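The tax break that ate the arts page

Another week, another regional film fund promising to turn a quiet town into a production hub. I have read the announcement for the Tullulura Screen Incentive twice now, and I still can't find the part where anyone explains who will be working on these films, or for how long.

The pitch goes like this. A production company spends money in the area and gets a slice of it back. Hotels fill up, caterers get calls, a local carpenter builds a fake pub. The fund's new head, Joelle Chamoun, talks of 500 jobs. I have nothing against Ms Chamoun, who has a decent record in television drama and seems to answer her emails. But a job in this trade can mean a year's contract or one wet afternoon standing behind a barrier in a borrowed coat, and the figure in the press release makes no attempt to tell them apart.

I asked. The reply said that "a full breakdown will follow in July". Fine. I would have thought the breakdown came first and the figure came out of it, but perhaps I'm old-fashioned. 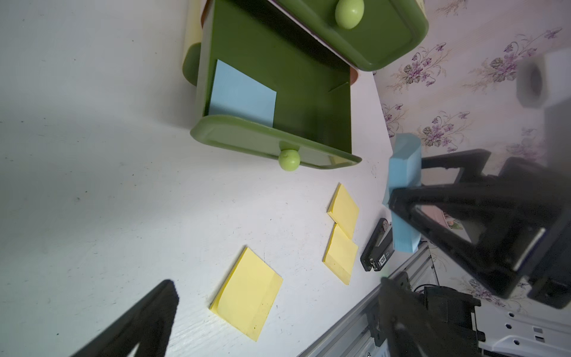

Culture and Media Desk

Consider the last scheme of this sort, the one that brought the Maksymiv series here. It shot for 46 days. The producers were pleasant, the local paper ran a photo of the lead actor buying chips, and then the trucks went home. Plollow, the company behind it, has since made its next two series elsewhere, where the rebate was bigger. You can hardly blame them. If you tell a business that the main reason to come is the cheque, it will go wherever the cheque is fattest.

Antonina Ostapchuk has worked as a costume maker for most of her adult life, and she was hired on Maksymiv. When I rang her she was fair about it: good pay, proper meals, a supervisor who knew her job. She was offered three weeks. Her department head, and her department head's deputy, came up from the capital and went back there.

Supporters will say that crews have to start somewhere, and that you can't train people on films that don't exist. I half agree. Tymofii Bondarchuk made that case well at the public meeting, and he was right that our young camera assistants leave because there is nothing to stay for. What he couldn't point to was any line in the scheme that obliges a visiting producer to take one on. There is a paragraph that "encourages" it. I have been encouraged to take up running.

Put the training places in the contract, hold back part of the rebate until they have been filled, and publish the wages bill when the shoot is over. If the producers walk away at that, we'll have learned something cheaply. Until then I'd keep the money in the bank and fix the roof of the Prodano cinema, where people who live here might go and watch a film.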